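Computer Donations and Recycling: Frequently Asked Questions
Zawadzka Community Reuse Center

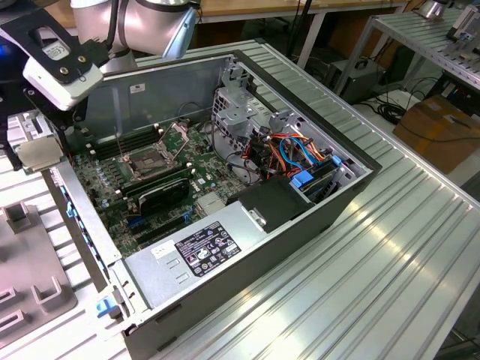

What equipment does the Center accept?
Desktop computers, laptops, flat-panel monitors, keyboards and cables. Tube televisions and printers are not accepted.

Is there a limit per household?
Each household may bring up to 3 computers per visit. Businesses and schools should request a pickup from our partner, Ellov.

Will my data be erased?
All hard drives are wiped or shredded. Donors are still advised to remove personal files and sign out of all accounts beforehand.

May I keep my hard drive?
Yes. Please remove it before drop-off.

Can I get a receipt?
Receipts are issued at the front desk on request. The Center does not assign a dollar value to donated items.

Whom should I contact about a large donation?
Please write to Genowefa Wieczorek, Donations Office, Room 31.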